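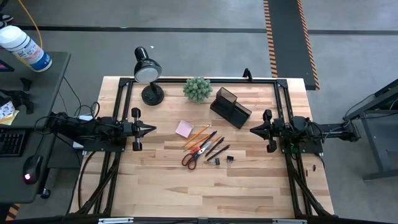

Zulmira Bettencourt
Product editor, Brivavia

Print this page
E-mail this page to a colleague

Davavley two-arm table cell

The Davavley is a table with two arms, one at the left and one at the right, and a black frame around the place where they work. We sell it to small workshops, training rooms and offices which would like to know if a machine can already take over some of their small chores. My answer on this page is a careful one. It can do a part of them, slowly, and a person must stay near.

The chore we use most when customers visit us is tidying a desk. It sounds like work for a child. Pencils, pens, scissors, binder clips and a pad of sticky notes are put on the wood, and the arms should bring the pens and pencils into the mesh organizer and leave the lamp and the plant in peace. Each of these objects asks something different from the gripper. A pencil is easy when it lies alone. When pens lie across it, the arm has to decide which one to lift first, and in this decision it still makes mistakes. Scissors are heavy on one side and like to turn in the fingers. The binder clips are small and black, and for me they are the most difficult of all.

In November my colleague Pramila Tiwari made a test of 40 runs with a mixed set of stationery. She gave a run as passed only when every pen and pencil stood in the organizer and nothing was on the floor. The cell passed a little more than half. The most usual fault was a pen which touched the rim and fell outside. She then repeated the same 40 runs with the objects put apart from each other, and the result was much better. I would advise any buyer to ask for both numbers from every supplier, and also from us. 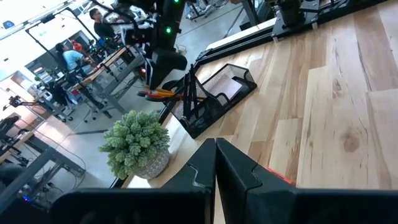
With the plant we had less trouble than I expected. The arms are taught to keep a distance from things which they should not move, and you can set this distance yourself. If you make it too large, the organizer becomes difficult to reach when something stands close in front of it. If you make it too small, you will sooner or later buy a new pot. Bilal Moussa, who does our installations, begins with a wide distance and makes it smaller during the first week.

What is the cell good for today? It can sort light parts into trays, put tools back after a lesson, and bring small items to one side of the bench. For folding cloth we don't recommend it yet. For washing up please do not ask, the arms are not protected against water. Wiping a table is possible if the cloth is already in the gripper, but one of our customers in Deltisstead told us that her apprentice does it better and faster, and I believe her.

What you receive

Table with wooden top and black frame
2 arms with parallel-jaw grippers
Cables and one spare pair of finger pads
100 hours of remote help with teaching new chores

The Czerwiński stand for a third arm is sold separately. Please measure your floor before you order it, the feet need more room than the table top.

Questions about delivery go to Rima Chidiac. For a visit with your own objects write to Kirsty Nepia, and bring the objects which you really use, also the old and bent ones.

Print this page
E-mail this page to a colleague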